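The winter coat I nearly didn't buy

Print | E-mail

27th November

I've been looking for a proper wool coat since April, which my sister says is a ridiculous amount of time to spend on one piece of clothing (she buys hers in ten minutes flat, and they always fit, the wretch).
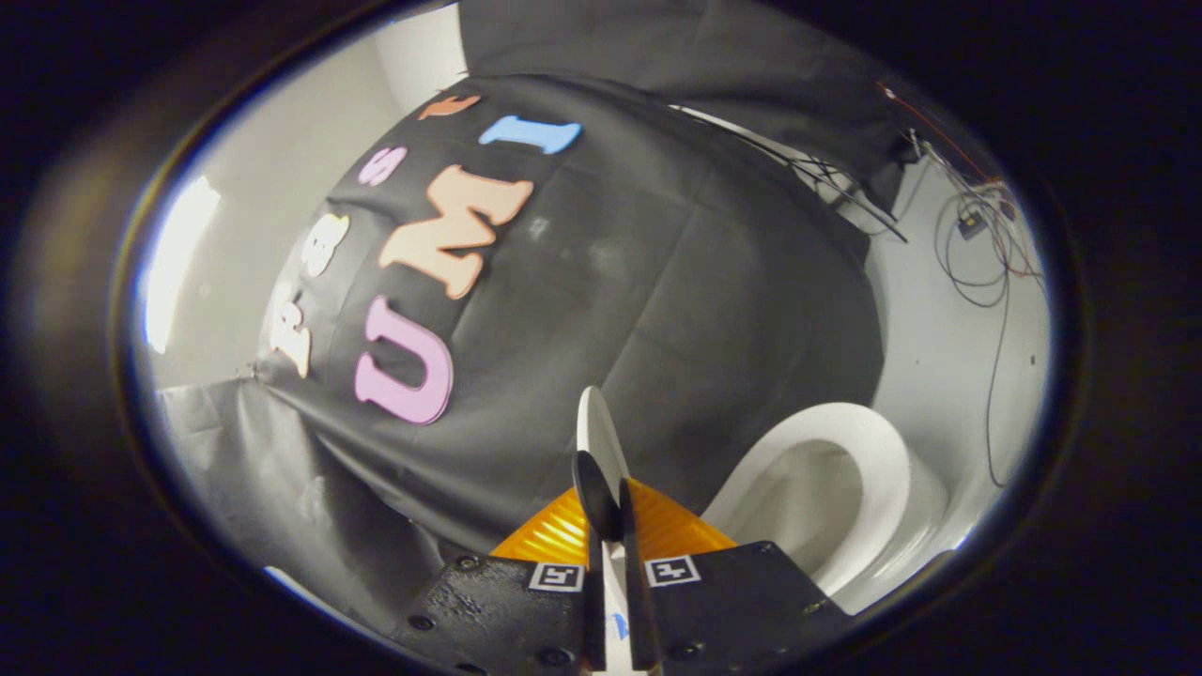
I wanted something knee length, with pockets deep enough for mitts and a collar that stands up by itself when the wind comes off the lake. I tried on 11 of them between Ernbridge and Plolley, and every single one pinched me under the arms! Then Roswitha Lüthi from my sewing group told me to try the consignment place in Astton, and there it was on the back rail, camel coloured, fully lined, for 80 dollars. The same sort of coat was 600 new at Yakubu, so you can imagine how quickly I got my wallet out.

The sleeves were too long, mind you, and one of the buttons was a bit of an odd match, so I took it over to Edem Bonsu for altering. He brought the cuffs up, found me a set of horn buttons in a lovely dark brown, and talked me out of having the hem shortened, and I'm so glad he did, as it sits beautifully over my grey boots.

I've worn it every day this week, including once to take the garbage out. Next I'm after a scarf to go with it, maybe a rusty red or a deep green. If any of you have a favourite shop for good wool scarves that don't itch, please leave me a note in the comments!

Print | E-mail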